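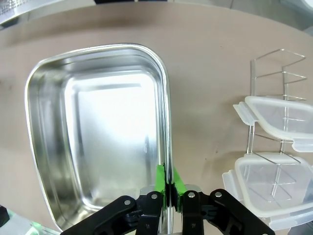
How do we keep the old language alive at home when everybody outside speaks English?

Give it fixed places and fixed hours in the house, and let the rest of the day go as it goes. In our home the kitchen is Polish and the car is English. The children accepted a rule about rooms much faster than a rule about people.

I moved with my family fourteen years ago and I have tried most of what follows. Some of it I got from other parents.

Start with labels. Write the words on masking tape and stick them inside the cupboard doors, where guests do not see them but children do. Pencil stays readable longer than felt pen near the stove. Change the labels when they become invisible to you, with us it is after a month or two.

Keep a word notebook by the bread box. Every time somebody reaches for the English word because the other one is missing, it goes in the notebook, and whoever calls Grandmother next must ask her. Ours has 224 entries. Many are tools and plants, which I myself did not know, so please do not be ashamed of your own gaps.

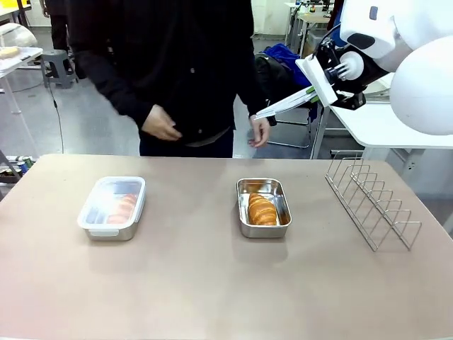 Do not correct at meals. I did it for years and the result was silence with soup. If my son says a sentence half and half, I repeat it in Polish as a part of my answer and we continue eating. He hears it, and he can finish his story.

Songs are easier than books for the tired hours. I copied my mother's cassettes to the computer, over 50 songs, and we play them when we wash up. Copy the cassettes early - the tape gets sticky in a warm attic. Write on each file who sings and which village or city the song is from, as the children will ask later and you may not remember.

For recipes, keep the handwriting. Photograph the card with its spots, print it, and put the translation on the back side. Bình Tô from our parents' evening puts hers in the plastic sleeves meant for school papers, and she leaves the measures as her aunt wrote them, in rice bowls. She keeps one of the bowls beside the folder.

Names are also household work. Decide together how the family name will be said on the phone and on the answering machine. We say Kwiatkowski the full way, slowly, and spell it once. My daughter used a shorter form at school until June, then she came back to the long one and did not tell us why.

Holidays with two calendars need one paper calendar on the wall. Use two colors of pen, and let the children write in the name days.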